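Open Day at the Wostcombe Packing Works
Visit report, Oct 22, 2022

I had been meaning to see the Wostcombe works since May, when the first open day filled up before I got a place. The second one had more slots and I booked the morning. Parking is in the lower lot behind the Dorell building, and you walk up from there past the loading docks. Allow ten minutes if you have anyone slow with you.

Check-in
Visitors sign a sheet, get a sticker and leave large bags on a rack. Groups were capped at 8 people. Ours went around in a little over an hour, with a stop for coffee halfway. Closed shoes are required and they do check.

The carton store
The tour starts in the carton store, where flat cartons are kept on pallets by size. The works uses 167 carton sizes, down from more than 600 before they changed suppliers. I would have liked longer in this part. The guide moved us on when the next group came in behind us.

The sorting tables
Next is the sorting room. Mixed returns come in here and are split four ways: resell, repair, parts and scrap. The tables used to have printed labels in the corners, but these wore off, and the staff went over to tape. The tape can be pulled up and laid again when the mix of work changes, so the sections are not always the same size. Resell usually gets the most room.

We were given a tray of small items each and asked to sort them ourselves. I put two things in parts that should have gone to repair. The guide said most people do the same.

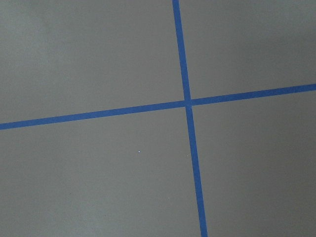 The Asante line
This is the older of the two packing lines and the louder one. Ear plugs are in a box by the door. It ran the whole time we were there, packing kitchen goods for mail order. The record for one shift is 741 parcels, written on a board near the supervisor's desk. You stay behind a rail and it is hard to hear the guide, so ask your questions before you go in.

The Brasel line
The newer line was stopped for cleaning. We could walk right up to it, and a fitter had one of the side panels off to show how the paper wrap is fed in. It was the best part of the visit for me.

Coffee and shop
Coffee and a roll are included. The shop is one counter selling seconds and surplus cartons. I bought a bundle of small mailers. Cash only.

Getting there
The bus stops at the main gate, but the open day entrance is on the far side, by the lower lot. Booking is by phone. The next dates had not been set when I asked.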